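The long table in the Wurnen room

The light wooden table is back in the Wurnen room after six weeks away, and it can be booked again through the sheet by the door. Declan Rakena sanded the top and put on three coats of a clear Clarero finish, with a night of drying between each. He also tightened the legs. The table used to rock on the carpet if anyone leaned on the window side, and that has stopped.

Members who used the table before September will remember the ring marks and the long scratch near the middle. The ring marks are gone. The scratch came out most of the way, and Declan decided to leave the last of it alone after the second sanding. He says another pass would have taken off more wood than the mark was worth.

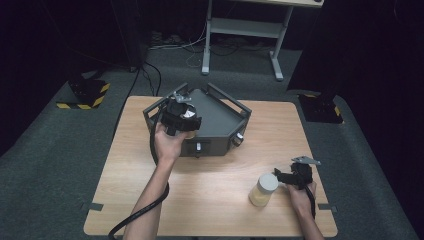 Small parts and supplies have been the other complaint about this room, and we have a few new habits to ask for. Loose items go in a tray while you work, and the tray goes back on the shelf when your time is up. Please lift trays when you move them. The dark gray metal one has low walls and a rail along the top, with small silver knobs that stick out at the front, and it is easy to catch a sleeve on a knob if the tray is left too close to where you are working. Put it toward the back and keep the front of the table for the job in hand. Jars can stand on the wood as long as the lid is on. A small one with a white screw lid is no trouble to anybody, but a wide tub of anything should go on a mat. Gray tape on the tabletop marks people's working positions, so leave it where it is until the booking is over, then peel it slowly and wipe the spot.

Shireen Rampersad has gone through the supply shelf and relabeled it. Jars are now on the second shelf, sorted by what is in them, with the name and the month of opening written on the side. If you open a new one, write the month on it. Seven or eight were thrown out because the labels had rubbed off and no one could say what they held. If you are missing something from before the summer, ask Shireen, who kept a list of what she could identify.

The trays have moved down to the bottom shelf. They used to sit above the jars, and getting one out meant reaching over everything else. Plastic trays are on the left and metal ones on the right.

A few notes on looking after the top:

Wipe it with a damp cloth when you finish, then with a dry one. The cloths are in the drawer under the sink.
No solvent cleaners. The blue spray from Raltmont is for the metal benches in the next room.
Cutting is done on the green mats, including quick jobs with a craft knife.
Hot glue guns need a stand and a mat under the stand.
If you spill something and it leaves a mark, tell Declan the same day. A fresh mark takes him a few minutes and an old one takes an afternoon.

Sudheer Chowdary asked whether the table could have a cloth on it between bookings. We tried this for a while with the old finish and the cloth mostly collected glue and crumbs, so for now it stays uncovered. It also seems a pity to hide it. The grain shows much better than it did, and several people have stopped to look at the swirl with the dark knot beside it.
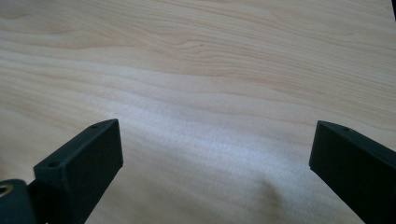
The tabletop, with the swirl in the grain and the small dark knot near it.

Bookings are for 60 minutes at a time – if you need longer, put your name down for two slots in a row. The slot includes clearing up. Dumisani Cele has the first one most mornings and would like to find the table bare when he comes in, so evening users, please don't leave work out to dry on it. There is a drying rack against the back wall with plenty of room on the upper levels.

The Mokoena room is closed until the end of the month while the sink is replaced. Groups that normally meet there have been moved in with us, so expect the Wurnen room to be busier than usual between four and six. If your group has more than eight people, speak to Þórarinn Hedegaard before you book, as he may be able to offer you the upstairs room.

We still need two more shallow trays, metal or plastic, and a box of small jars with lids that fit. Clean ones from home are welcome. Leave them on the counter with a note so Shireen knows they are for the shelf.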